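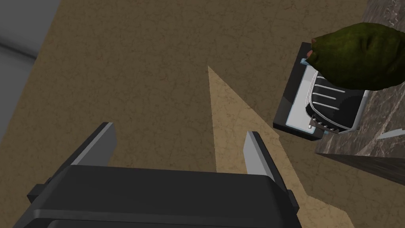 Brown flooring with a band of lighter beige. Computer rendering.

Opinion > Housing > Renting

Home Latest Opinion Letters Archive Subscribe

Leave the old floors in the rentals

My building in Evgate has 109 apartments. Over the past two years the owner has replaced the floors in most of them. The old ones were oak strip, laid when the building went up and sanded a few times since. The new ones are a gray click-together plank with a printed grain. I think this was a mistake, and I think the same mistake is being made in rental buildings all over the city.

The case for the new floor is easy to state. It goes down in a day. It can be mopped with anything. A crew can do an apartment between one tenant leaving and the next arriving, and the listing can say "newly renovated," which in this part of town is good for a higher rent. The owner told tenants in a letter that the work came to $3,000 a unit. I have no reason to doubt it.

What the letter left out is how long the plank is supposed to last. The warranty on ours, which I asked to see, runs 15 years for a home the owner lives in and less for a rental. I have lived here for 20 years. The oak was old when I moved in and it looked much the same when the crew pried it up. It had a dark patch by the radiator and a few gaps you could lose a coin in. It did not need to go.

A wood floor can be repaired. If a board splits, a carpenter cuts it out and puts in another. If the finish wears through by the door, you sand it and coat it again. The plank we have now can't be sanded, because the pattern is a thin layer on top. When a plank in the middle of the room gets gouged, you take up the floor from the nearest wall to reach it, and you hope somebody kept a spare box. Our building did not keep spare boxes. A neighbor on the second floor dragged a refrigerator across her kitchen in July and was told the color had been dropped. She has a rug there now.

Then there is noise. The oak sat on a layer of old felt and made its own small sounds, but it didn't carry footsteps the way the new floor does. I know when the people above me get up. They are considerate people and they take their shoes off.

I don't want to pretend that every old floor is worth saving. My sister rents in Wostholm, in a house where the boards had been soaked by a leaking tub and were soft enough to push a screwdriver into. Those had to come out. Some old tile was stuck down with material that should be handled by people with the right equipment, and covering it can be the sensible choice. Cost matters too. Refinishing takes several days, it smells, and the apartment sits empty while the coats dry. Small landlords feel that.

But most of the floors in my building were sound, and the decision was made for all of them at once. That is my real complaint. Evgate requires a permit to move a sink and asks nothing at all when an owner throws out an acre of hardwood. I would like the city to ask for one thing before a floor is torn out of an older rental building: a short written inspection saying what is there and what shape it is in. The owner could still replace it. There would at least be a piece of paper showing that someone had looked.

I would also like tenants to be asked. Plenty of my neighbors prefer the new floor, and they are entitled to. I would have kept mine and lived with the dark patch. The crew put the boards in a dumpster behind the building, and by late afternoon people had started pulling the long ones out and carrying them home.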